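How many demos do I need before I stop blaming the data?
Asked by Ifeoma Yusuf, September 2020

Hi all, long-time reader, first question. We're teaching a two-armed setup to tidy a messy little workspace (cups, a crate, small tools) by steering it ourselves and recording every run. We have 637 episodes so far and the policy is still terrible at anything involving a handoff. It picks fine with either arm on its own, then the two grippers meet in the middle and just sort of hover at each other like shy teenagers.

My boss wants me to double the count to 1274 and retrain. I'm the one doing the steering and my wrists are already begging for mercy, so before I sign up for that - is it worth it? Or is something wrong with how I'm recording? I keep the objects in pretty much the same spots every time so the runs stay clean. We use Trirnus for logging, if that matters.

2 answers

Loredana Mancuso
Same spots every time is your problem, I'd bet lunch on it. I did exactly this on the Dauda project and what we got was a very expensive recording of one motion. Move your stuff! I shuffle everything after every 5 episodes: crate goes left, tray goes back, something gets tipped on its side, a cup ends up somewhere annoying. It's slower and I grumble the whole time, but we beat our old numbers with fewer runs.

For handoffs, go look at your own playback and check whether you pause before you close the second gripper. I did, every time, because I was lining things up by eye and thinking about it. The policy learns the thinking too. Practice the handoff without recording until it's boring, then record. 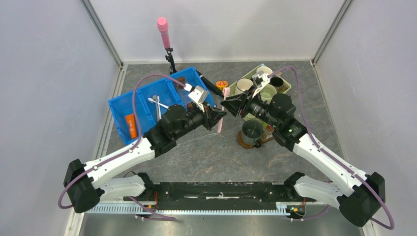
I also started keeping the runs where I fumble and recover, and only tossing the ones where I gave up. Shahla Mahmoudi on our team was against that at first (she likes a tidy dataset) and we argued through most of July. We kept them. Recovery got noticeably better, though I changed the shuffle schedule in the same month so don't quote me on which one did it.

Oh, and write your task labels before you sit down. Mine drifted from "pass brush" to "give brush to right" to "handoff" and cleaning that up took me longer than the recording.

Oluwatosin Oyelaran
more data always helps. we have nearly 800 and it works ok. also check your camera sync

Comment from Ifeoma Yusuf
Just watched twenty minutes of my own playback and yep, I pause. Every. Single. Time. Going to practice first and start shuffling after that. Loredana, do you move things in the middle of an episode too, or only between?

Comment from Loredana Mancuso
Only between. I tried mid-episode once and the logs were a mess to label.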